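What I've Been Watching

So I finally got around to Kunska, the sci-fi series my sister has been bugging me to start since April, and I'm a little annoyed at how right she was! I put the first episode on at nine in the evening thinking I'd fold some laundry and go to bed. I finished episode four some time after one, with the laundry still in the basket.

The setup is simple enough. A mining ship called the Inosov goes quiet for 18 days, and when it turns up again everyone on board is fine, except they all insist they were only gone overnight. That's pretty much the whole first episode, and I won't say more, because the end of episode two made me yell loud enough to wake the dog. The captain is played as a really tired, really ordinary woman who just wants to file her report and go home, and I loved her right away. (Her fights with the ship's cook are the funniest thing in it.)

What I liked most is how slow it's willing to be. There's a long stretch in episode three where the only thing going on is a guy named Kamar reading cargo numbers out loud — "container 3,534, sealed, container 865, sealed" — and I was gripping the couch cushion the entire time. The music helps a lot there. It's mostly one low note that never quite goes away. 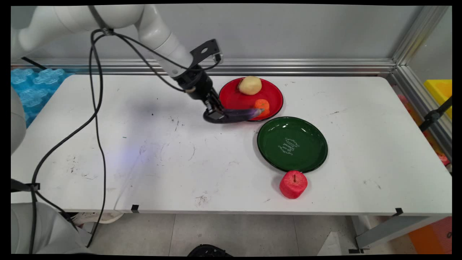

The eggplant, held over the table.

It isn't perfect. Episode five is a flashback to the captain's home planet, Lục, and it goes on forever. I get that they wanted us to see her family, but we'd already figured out what happened to her brother, and the big market fight looked like it was shot in somebody's garage. I'd tell you to skip it, only there's one line near the end that you need for the finale. Sorry!

The finale runs 141 minutes, so plan your snacks. I split it over two nights and kind of wish I hadn't. I've seen a lot of people complaining about the ending, and I can see why, but I've been thinking about that last shot of the airlock for a week now and I like it more every day. If they do make a second season I hope they leave the airlock alone.

A few of you wrote in after last month's pick to ask for something less gory. Good news — there's hardly any blood in this one, though there is a scene with a dentist's chair that I watched through my fingers.

Next month I'm going back to older stuff. I've got a stack of giant bug movies from the library sale and no idea which to start with, so write and tell me your favorite.

Trudy Whitelaw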